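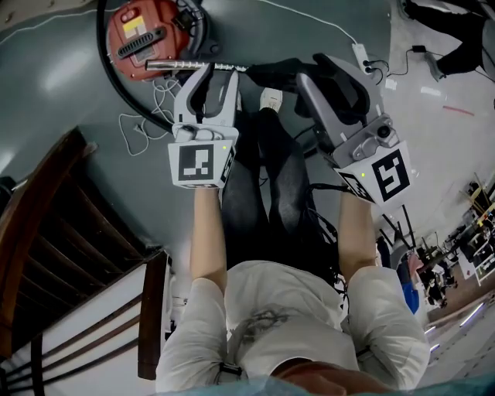
# "You Have to Let the Dough Be in Charge": A Long Afternoon with Farhad Bakhtiari

I had meant to stay an hour. By the time I got up from Farhad Bakhtiari's kitchen table the streetlights were on along the river side of Nerkdale, I had drunk more tea than I could count, and there was a paper bag of still-warm flatbread under my arm that he would not let me leave without.

Bakhtiari has been baking in Nerkdale for almost 20 years, first out of the back of a grocery on Elness Street and then from the narrow brick shop most of us know, the one with the green awning and the line out the door before holidays. I wanted to ask him how a person ends up giving so much of a life to bread, and he laughed at the question, and then he took it seriously, the way he takes most things.

"I didn't want to be a baker at all," he said. "My uncle was a baker, and my uncle was always tired! I wanted to draw maps. I had a whole drawer of them, towns I made up, with rivers and train lines." He still has a few, it turned out when I asked, folded in a cookbook, and he spread one out for me between the teacups so I could admire the harbor.

What changed his mind was a job he took the winter he moved here, sweeping up at the old Yatsenko bakery. It's been gone a good while now, but longtime residents will remember the poppy seed rolls (my mother bought them every week and hid them from us on top of the refrigerator). Bakhtiari was there to clean. One morning the man who shaped the rye loaves was out sick, and somebody handed him an apron.

"They were terrible, my loaves," he told me. "They looked like shoes. And the customers bought them anyway, and an old lady came back the next day and asked if there were any more of the ugly ones. I think about that lady all the time."

He stayed four years. He learned rye first, then the white sandwich loaf, then the sweet doughs, and at home in the evenings he tried to work out the bread he had grown up eating, which he had never once paid attention to while it was being made. He called his uncle for help so often that the phone bill became a family joke. The flour was different here, and the water too, and his oven at the time had a door that had to be propped shut with a chair.

"My uncle would say, 'Add water until it feels right,' and I would say, 'What is right?' and he would say, 'You know, right!' This went on for 15 months. Then one night I put my hand in the bowl and I said, oh. Oh, okay."

I asked whether he could describe that feeling for those of us still stuck on the phone, so to speak. He thought about it while he refilled the pot. A dough that's ready, he said, pulls at your fingers a little and then changes its mind. If it holds on, wait. If it doesn't care about you, it needed more water an hour ago and you should make crackers.

He is full of this sort of advice, and he's generous with it. For beginners he recommends one recipe, made over and over, in the same bowl, until you're sick of it. He doesn't own a fancy mixer. He does own a kitchen scale and he'd like you to buy one too, please, before you write to him about your flat loaves. And he wishes people would let bread cool before they cut it, although he tore into ours while it was steaming and handed me the bigger half.

The busiest day the shop has ever had was the spring fair at Fellutine Park, when he and his two nieces baked 1000 rolls through the night and sold the last of them before lunch. "I slept in the van," he said. "I slept so well. My niece put a hat on my face."

He is planning something quieter for this April, a set of small evening classes in the shop, with the front shades down and everybody around the long table. He wants to start with flatbread, as it forgives almost anything, and work up to the Yatsenko rye, which he has finally gotten close to after years of trying to remember what went into the sour. There's caraway in it. He won't say what else.

At the door I asked him if he ever missed the maps. He was already brushing flour off my coat sleeve, and I honestly don't know how it had gotten there.

"I still draw them," he said. "Come in early sometime, before I open. I do them on the counter, in the flour, and then I wipe them off and make the rolls."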